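Le planificateur rendait toujours la même trajectoire. Kartini Liew l'avait relancé 90 fois depuis le déjeuner, en changeant la graine aléatoire à chaque essai, et 90 fois le bras était passé par le même coude haut avant de descendre à la verticale sur la table. Un planificateur par échantillonnage n'est pas censé faire cela.

Elle appela Osaze Okonkwo, qui travaillait deux bureaux plus loin sur le module de contact.

— Tu as touché à la graine ?

— Non. Pourquoi ?

Elle tourna l'écran vers lui. Il regarda un moment, les mains dans les poches.
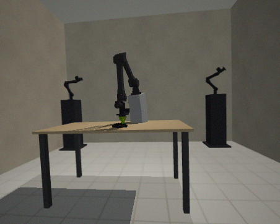
Simulateur Kokik, cellule à trois bras. Le bras de la table, pince vers le bas, au-dessus de la pièce noire.

— Le coude est bien, dit-il. C'est la solution que j'aurais choisie.

— Ce n'est pas la question. Elle devrait varier.

Il tira une chaise. Ils ouvrirent le journal d'exécution et le lurent de haut en bas. La graine était lue, convertie, transmise au module d'échantillonnage. L'échantillonneur renvoyait 708 configurations valides, chaque fois différentes. Puis venait l'étape de lissage, et à la sortie du lissage tout était identique, jusqu'à la dernière décimale.

— C'est le lissage, dit Osaze.

— Le lissage ne fait que raccourcir.

— Alors il raccourcit toujours vers le même endroit.

Le code du lissage venait de chez Femar, où Kartini avait passé quatre ans avant d'entrer chez Hitley. Il avait été écrit par Hauke Görtz, qui était parti en janvier. Hauke commentait peu. Dans le fichier principal, à la ligne 219, il y avait un test que personne dans l'équipe n'avait jamais eu besoin de lire : si une trajectoire existait déjà en cache pour la même pose finale, la fonction la renvoyait et jetait l'autre. Au-dessus, un seul mot, en allemand : vorläufig. Provisoire.

— Il est daté de quand, ce cache ? demanda Osaze.

Elle regarda. Le fichier avait plus de deux ans. Il avait été produit à la main, point par point, sans doute avec l'interface de guidage. Hauke avait dû passer une soirée entière à placer ce coude, à vérifier que l'avant-bras ne touchait pas le socle, à descendre le poignet par petits pas. Toutes les démonstrations faites aux clients depuis lors avaient joué cette soirée-là.

— Ça veut dire que le planificateur n'a jamais tourné, dit-elle.

— Il a tourné. On n'a pas pris sa réponse.
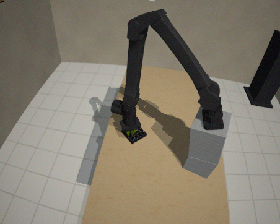
Elle commenta la ligne 219 et relança. Le calcul prit 2 secondes. Le bras partit par la droite, coude bas, hésita au-dessus du socle et s'arrêta avec une erreur de collision. Elle relança encore. Cette fois il arriva au bout, par un détour laid, le poignet retourné. La troisième solution était correcte. La quatrième échoua.

Osaze ne disait rien. Il avait sorti son téléphone et cherchait un numéro.

— Tu appelles qui ?

— Halyna. La présentation chez Ngui est jeudi.

— Attends.

Il attendit. Kartini fit défiler le fichier jusqu'en bas, puis remonta. Elle pensait au rapport qu'elle avait signé au printemps, avec son tableau de taux de réussite et la phrase sur la robustesse du planificateur, qu'elle avait écrite elle-même et dont elle avait été contente. Elle ouvrit un ticket. Dans le titre elle mit : « Le lissage renvoie une trajectoire enregistrée. » Elle joignit le journal, le nom du fichier de cache et les quatre essais, les mauvais compris. Dans le champ des personnes à prévenir, elle ajouta Halyna Levchenko, puis Prasetyo Chin, qui dirigeait le service et n'aimait pas les tickets ouverts après dix-sept heures.

— Et pour jeudi ? demanda Osaze.

— On montre ce qu'il fait.

— Il se cogne une fois sur deux.

— Alors on a jusqu'à jeudi.

Elle envoya le ticket. Osaze rangea son téléphone, approcha sa chaise et demanda à voir la fonction de coût. Dans une autre fenêtre, le cinquième essai avait commencé.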